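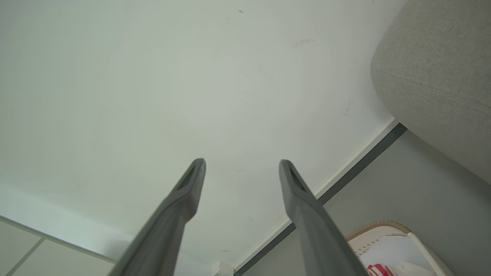 White top, sofa end, before second clean. Speck near the far edge and the grey smudge to the right of it.

February 14, 2026

Back on the white surface today. I've been putting this off because the fun part of the room is the soft stuff and the shelving, and wiping a big blank white thing over and over is nobody's idea of a good afternoon. But Chin-lung wants the finish question settled before we order any more of the Graltier coating, so fair enough.

Started by just looking at it for a while with the overheads on and the side lamp off. With the light that even you can hardly find anything to complain about. There's the tiny dark speck up by the far edge, the faint greyish smudge a bit further to the right, and then a scatter of marks so pale I kept losing them and having to find them again. I tried to map those on paper and gave up, they won't stay put once you move your head.

Speck first. Dry cloth, nothing. Damp cloth, nothing. Fingernail – came off in one go and left no pit that I could feel. So it was sitting on the finish and not in it, good news for the coating. I'd been ready to write it up as a flaw.

The smudge was more stubborn. Warm water and a drop of dish soap took it down by maybe half, then it stopped shifting. Left the wet cloth lying on it for 14 minutes (meant to be ten, phone rang) and after that it was mostly gone, but if I crouch at the wall end and look along the surface I can still see a dull patch the same shape. Did I do that with the rubbing, or was it there under the grime? Can't tell. Should have looked from down there before I touched it. Next time crouch first!

I have a feeling the smudge is from the fabric. The sofa's pushed right up into that corner and the fat rounded bit hangs over the join between the top and the wall, so anybody flopping down on it is going to shift it against the white. The colour's not quite right though, the fabric is a light beige-grey and what came off on my cloth was plain grey. Rubbed a clean white rag along the weave for a good minute and got next to nothing. Then did the same along the seam lines and got a little fluff, no colour. So either it's not the sofa or it needs weeks of leaning to show up. Jinfeng reckons newsprint, and I have to admit we did have the Milisura drawings spread out there most of last week.

Now the edge. The dark grey trim strip along the wall is holding up really well, no lifting anywhere I could get a fingernail in, and I like how it looks against the white more than I thought I would. My gripe is with the bright white lip that runs beside it. It's a crumb trap, plain and simple. Ran a cotton bud down the inside of it and it came out filthy, and that was after I'd wiped the whole top twice. A flat cloth just rides over. An old toothbrush gets in there but flicks everything up the wall, so then you're wiping the wall too. Best so far is a folded bit of the Tromus cloth pulled along slowly with one finger behind it, starting under the sofa and working out.

You do have to shift the sofa to do it properly. I tried reaching in under the overhang and got most of the way but not into the corner itself. If we pulled it out by 98 mm the whole run would be reachable and it still wouldn't be in the way of the door. Measured that with the steel rule, wall side. Brandão's layout has it tight in the corner, so I'd need to ask before anyone moves it for good.

Used three cloths all up, and 210 mL of the soapy mix, way more than the job needed. I'd halve it. Too much water just ends up sitting along the lip and you have to chase it.

Still to do:
Look along the surface again tomorrow morning with only the side lamp, see if the dull patch is still there once it's had a night to dry out.
Lay a sheet of newsprint on the far end with a weight on it and leave it over the weekend, to test Jinfeng's theory.
Ask Chin-lung if the lip can be swapped for something flatter, or filled. He'll say it's meant to hide the join. I know it hides the join.
More cotton buds. We're nearly out and somebody has been using them for glue.

Added later – Jinfeng came by and couldn't find the dull patch at all until I showed her where to crouch. Then she saw it straight away. Leaving it off the fault list for now, but it stays in here.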